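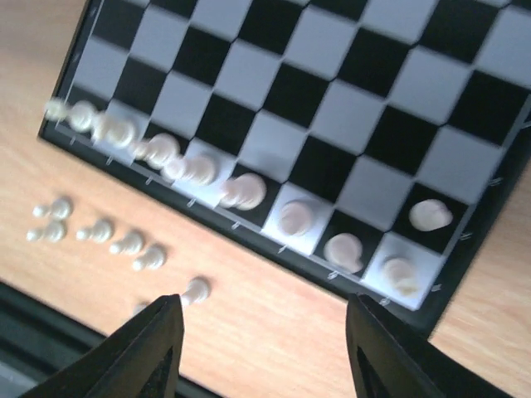

Kutton chess club gets its table back, and some of its pawns

Monday, June 21, 2021

The Kutton Chess Club reopened its upstairs room at the Farooqui Tea House last week, and the first order of business was putting out the pieces. This took longer than the first game.

The club had 29 paid-up members when it stopped meeting in person last spring. Most of them moved online, where pieces set themselves up, never roll under a radiator and cannot be carried home in a coat pocket. Going back to doing it by hand has been an adjustment.

"You would think people who can see six moves ahead could get a bishop onto the right square," said Kausar Chaudhry, who runs the Thursday sessions. "We had a man argue for ten minutes that the queen goes on the left. She does, if you're Black. He was White."

White has been the trouble generally. Several members like to lay out the back row first and leave the pawns lying on the table until the end, and conversation tends to break out before the end arrives. On opening night one game was well under way when a player noticed that his opponent had started without a pawn on the h-file. The opponent said he had wondered why his rook felt so cheerful. The game was declared a draw and both men went down for samosas.

The club's house rules, typed up years ago and now taped inside the cupboard door, ask that the board be turned so each player has a light square in the right-hand corner. Chaudhry has underlined this twice. The boards have letters and numbers along the border to help, but a member with new glasses reported that they were of no help to him, and a member with old glasses agreed.

A count of the cupboard turned up 900 pieces in all, a figure that sounded magnificent until they were sorted. The club has far more black knights than it could ever need and is short of white pawns in two sizes. A cork has been approved as a substitute in friendly games. It may be promoted like anyone else.

New sets will cost $270, and the club has almost that much in its tea tin. Skemeck Hardware, across the street, has offered to make up the difference in exchange for its name on the cupboard. The members voted in favor, with one abstention from a player who was thinking about something else.

The return to the room comes ahead of the annual match against Jalero, due to be played upstairs in July over 4 boards. Jalero has won the last three meetings. Its captain has already written to ask whether the clocks still run fast on the window side, and was told that they run the same for everybody, only sooner.

Practice for the match starts this Thursday at 7 p.m. Members are asked to come early enough to set up, and to check their pockets at home for anything small and white. Pawns may be returned at the tea house counter during business hours, no questions asked. Beginners are welcome and will be shown where the queen goes.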